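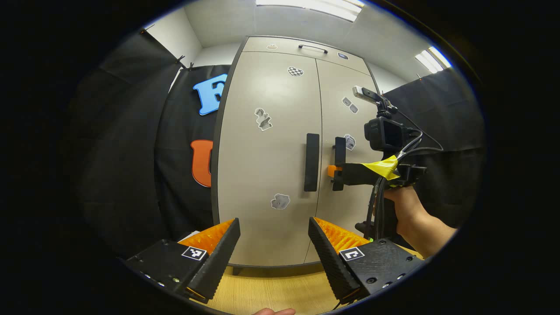 柜门这一组，右边那扇的把手。

二月

上午的时间基本都给了柜子，下午才坐下来弄采购表。表拖了很久，Pravstead那边催要设备预算，说月底前不交就并到下一批去审。下一批什么时候没人说得准，所以今天无论如何得有个能看的版本。

先记上午。柜门的竖把手是黑色的，两扇门的把手紧挨着，手指伸进去的角度要想一下。右边伸进来的手去碰右边那扇的把手，线从后面垂下来，贴着柜子边。我一边看一边在想线的问题，后来写进表里的第一项就是线。夹爪上面又是运动相机又是那个小的浅灰色条形件，各有各的线，加上胶带一缠，拆一次装一次都费事。这笔钱不大，但每次都是先凑合，凑合到现在。

线这一项我问了Marar，带锁扣的短线，125元一根。比网上随便买的贵不少，好处是弯头方向可以选，不用绕一圈再回来。我打算先给在用的夹爪全换掉，剩下的按备件报。之前有人提议干脆上无线，我不赞成，丢一次同步整段都要重录，省下来的线钱还不够补工时。这一条我写在备注里了，免得审的时候再问一遍。

第二项是夹爪本体。现在能用的几把里，有一把开合发涩，上午没拿它，放在架子上。Besari的报价单昨晚到的，整把的价格比去年那份高，理由写的是导轨换了型号。我去翻了去年的单子，导轨那一行确实不一样，也就没话说。考虑下来新增2把，涩的那把寄回去修，修的费用单列。如果修回来好用，就当备机；修不好就拆了当零件，指头、安装块、螺丝都还能用。

原来我想报得更多一些，多出来的放着，谁要用谁拿。下午重算了一遍，觉得没必要。每天同时干活的人就这么几个，夹爪买多了，没有配套的相机也是摆着。相机又是另一笔账。与其到时候被砍，还不如现在按实际用量写。

第三项是手指。橙色的指头加黑色带纹的内垫，这是消耗件，一直没有正经做过预算，都是坏了再买，走零星采购，每次都要重新填单子。Besari给的价是734元一套，左右一对，含内垫和固定螺丝。我觉得贵。自己打印便宜，材料费没多少，可是硬度每一批都不太一样，上一批打出来偏硬，夹把手还行，夹薄的东西就打滑。柜门这种任务对指头要求不高，抽屉的弧形拉手也还可以，但后面要排厨房小件，指头就不能将就。最后的写法是：原厂指头按新增夹爪的数量各配一套备用，平时练手和调试用自己打印的。指头的型号和安装块要对得上，这一点明天发邮件再跟Besari确认，去年就买错过一回，孔距差了一点，装不上，退货又走了很久。

标记贴纸也列进去了，就是安装块上那种黑白方块。钱少到可以忽略，可是不列的话，到时候又是谁自己掏钱去打印店。纸的材质要写清楚，亮面的会反光，要哑光的。尺寸按现在用的来，不改，改了标定全部要重做。

第四项最麻烦，机械臂。Pravstead希望下半年能在真机上跑一遍柜门和抽屉，所以预算里必须有臂。我问了Busex，他们销售回得很快，货期写的是60天，从收到预付款那天开始算。这里有两个问题。一是预付款的审批在我们这边本来就慢，合同、盖章、打款，每一步都要等人。二是60天到的是臂本身，底座、控制柜、末端法兰都是另外的单子，法兰要和Besari的夹爪对接，谁出转接件还没有谈。Busex说他们可以做，Besari说他们也可以做，两家都没给图纸。我请两家各发一份接口尺寸过来，先看图，再定找谁。价格反而放在后面，这种小件贵也贵不到哪里去，怕的是装上以后歪的，夹爪中心和法兰中心对不齐，那就没法用了。

关于是买还是租，中午吃饭的时候大家争了一会儿。主张租的理由是Pravstead这个项目的期限不长，结束以后臂放哪里、谁来保养都没想过。主张买的理由是租来的臂不让改，走线打孔都要打招呼，坏了还说不清责任。我两边都听了，心里偏向买，但是表里做了两个方案，方案甲买，方案乙租，下面各附了明细。租金按月算，押金另计，保险由谁买在报价单上是空着的，我打了个问号，等Busex回复。如果租期超过半年，加上押金占用和运费，和买的差距就没有想象的那么大。这句话我写了又删，最后还是留着，审的人自己会算。

臂的负载也核对了一下。夹爪加相机加线，再加上拉门时候的侧向力，小型号的余量太紧。销售推荐小的，说够用，他可能只算了夹爪的净重。我让他按带相机的总重重新算，顺便把手腕关节的允许力矩发过来。拉柜门和拿杯子不一样，门是有阻力的，铰链紧的时候更明显。这件事在选型里一定要写，不然买回来第一个任务就跑不了。

第五项是场地。现在这间屋子挂着黑帘子，用夹子夹着，录数据够用，放臂就要重新考虑。地面承不承重要问物业，柜子的位置可能要挪，帘子往后退，给臂留出转身的地方。电也要查，控制柜最好单独走一路。围挡我先按最简单的写，立柱加链条，外加一个急停。安全那边如果要求光栅，那就是另外一个价钱，我在备注里写了“视安全评估结果追加”。这种话审的人最不爱看，但我现在确实没法给数。

柜子本身也提了一笔。只有一个柜子不够，门的宽度、把手的样式都要有变化，否则采出来的数据太单一。新柜子我想买二手的，办公家具市场里多的是，竖把手、横把手、没有把手靠按压弹开的，各挑一种。贴纸另外买，柜面上有图案的和没图案的都要。运费和搬运费单列，上次搬运费忘了报，最后从办公费里出，月底对账的时候解释了半天。

第六项存储。这一项我原来没打算动，可是看了一下排期，柜门加抽屉这一轮计划要录125小时，左右手两路加外部视角，现有的盘肯定放不下。以前的做法是录完就转走，转走的速度跟不上的时候就停下来等。停下来等是最浪费的，人都在，灯开着，什么也干不了。报了一组盘位，外加一块读卡器，读卡器选有独立供电的那种。备份放在哪里还没有定，先按本地一份、异地一份来写，异地那份可以找Pravstead谈，他们反正也要拿数据。

灯不报了，顶上的灯目前够亮。柜门左边有一块反光，换个角度就好，不用花钱。

下午把表格从头到尾过了一遍，改了几处：线的单位从“米”改成“根”，夹爪的税率填错了，Besari的报价是不含税的，Busex的含税，放在一张表里容易看混，我加了一列。去年的模板里没有这一列，怪不得去年总数对不上。表头的项目编号还是旧的，也改了。

排顺序花的时间比算钱还多。如果只批一部分，先批什么？我写的是线和指头第一，夹爪第二，存储第三，臂和场地放在一起第四。有人看了说臂应该排前面，因为货期最长。这话有道理。货期长的要先下单，可是如果臂到了，夹爪和数据都没准备好，臂也是在那儿等着。后来折中了一下，优先级不动，在旁边加一列“最晚下单时间”，臂那一行的时间排在最前。这样两件事分开看，比较清楚。

维护费也补了一行。去年完全没有写，坏了就临时申请。今年按设备款的一个比例报，比例用的是财务给的那个，没有自己编。耗材里还有胶带，黄色那种，缠夹爪的，用得比想的快。相机电池也要换，几块已经撑不到中午，上午中途换了一次，换的时候刚好卡在一组中间，那组作废，重来。

晚饭后回来又看了一眼Busex的合同草稿。验收条款写得太粗，只说“通电运行正常”。我改成按重复定位精度和连续运行时间来验收，具体数值等他们给了规格书再填。培训写的是两天一次，人数没有写，我批了一句，要写明人数和地点，差旅谁出也要写。质保从到货算还是从验收算，差别很大，草稿里写的是到货，我改成验收，估计他们会改回来。

给Marar的邮件发了，问弯头方向和最短长度，让他们寄样品。给Besari的邮件写了一半，孔距那一段要附图，图纸在另外一台电脑上，明早过去拿。那把发涩的夹爪装箱了，返修单还没有填，序列号抄在便签上，贴在箱子外面。

明天上午继续录柜门，左边那扇也要排进去，之后是抽屉。采购表等Busex回了保险那一条再交，最晚后天中午。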